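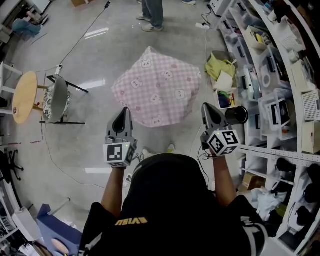 Prino has published the first edition of its good-practice guide for recording handwork with hand-held grippers, and it's free for anyone to use. The guide runs to 135 pages and grew out of 2,667 recording sessions at our own sites and at our partner lab, Gronico. It starts with the room, well before it gets to the data. Cables get a whole chapter: a power strip sitting on the floor and a long black cable running across it, in a room where people work with both hands full and their eyes on the grippers, is exactly the kind of setup the new floor rules cover. Under the guide, walking paths are agreed on before a session starts, and any cable that crosses one is taped down or moved overhead.

We're thrilled with how much people had to say! Operators, students and safety staff sent in 552 comments on the January draft, and a good many of them changed the text. The rest time between takes got longer. The rule on marker cubes was rewritten from scratch, and now asks for a check of each printed face at the start of every shift.

"I wanted something an operator could read over coffee and use the same morning," said Antonina Romaniuk, lead editor of the guide. "People kept writing to us about sore wrists and cables, so that's what we wrote about."

The guide has 11 chapters, plus a one-page checklist to hang by the door. The Ásgeirsdóttir workshop tested the checklist for us and is already using it daily. Trikudow will host an open call for readers in March, starting at 10 a.m., with questions taken in writing beforehand.

Comments on the second edition are open now.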